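Getting an old upright piano up one flight of stairs – hire it out or do it ourselves?

Rowena Enriquez
Moving

My aunt is giving me her old upright, an Ostrowski that's been in her dining room since before I was born, and I have until the end of February to get it out of there because she's moving to a smaller place. She's on the ground floor with two porch steps. I'm on the second floor with one straight flight, a landing, and then a left turn into the apartment. The stairs are 38 inches wide between the wall and the railing, and the piano is 59 inches long and 25 deep.

I got one quote from a regular moving company and they wanted $800, which made me laugh out loud on the phone (sorry, phone guy). My brother says he and two friends can do it with straps and a dolly for pizza. He also said that about my couch, and there's still a dent in the hallway. I have no idea what the thing weighs. Has anyone done this? I don't mind paying something, I just don't want to pay more than the piano is worth, and I don't want anyone under it when it decides to come back down.

Also I'm a beginner, so please be kind about the fact that I want a huge old piano in an apartment.

Danuta Tomaszewski

I've moved three uprights in my life, one of them up stairs, and I would never do the stairs one again. A full-size old upright can easily be 500 pounds, and the really big ones with the heavy iron plate can get up to almost 800. On flat ground that's a nuisance. On stairs, most of it is on the person at the bottom, and there's only room for one or two people down there.

What I'd do is call a piano mover instead of a general mover. They have the skid board and they do this all the time, and mine was cheaper than the regular company! Ask whether stairs are charged per step or per flight, and whether the landing turn costs extra. Tell them about the porch steps too. I forgot mine and the guys were nice about it, but it went on the bill.

Before they come, measure the landing corner to corner, because that's where you'll get stuck if you get stuck. Depth matters less than length there. If the railing unscrews, unscrew it and you'll gain a few inches. And lock the keyboard lid, or tie it shut with something soft. Don't put tape on the finish. I did that once on a walnut one and took a strip of varnish off with it, and I still feel bad. 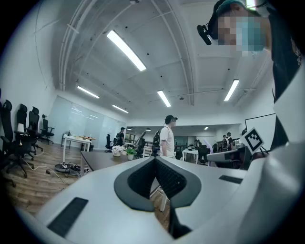

How long should a piano sit in its new room before it gets tuned?

Give it two to four weeks. The wood has to get used to the humidity in the new room, and a tuning done in the first few days will mostly drift away. If you're moving it in winter with the heat running, lean toward the four.

I'd also keep it off the wall with the radiator and out of direct sun if you can. An inside wall is nice but in an apartment you put it where it fits. When my tuner came, he charged $165 because it hadn't been touched in years and he had to do a rough pass first and then a proper one. Plan on something like that with your aunt's – I'd even have someone look at it BEFORE you pay for the move. If the pins are loose or there's a crack in the pinblock, you want to know while it's still in her dining room.

Stojan Vukadinović

pizza and 3 guys is fine if you take the front panels off first. we did it up to my cousin's place, took an hour. wear gloves

Edmund Szczepańska

Please don't go by the answer above. The panels come off with a couple of latches and it's worth doing for the scratches, but they hardly weigh anything next to the plate, and the plate isn't coming out.

I'd add two small things to what Danuta wrote. Check with your landlord first. My lease had a line about pianos and waterbeds that I had never read, and they wanted proof of insurance from whoever was carrying it. A real mover will email that over for free. And ask your aunt if she has the bench! We left ours behind in Willosen and it cost me $100 to get another one that doesn't even match.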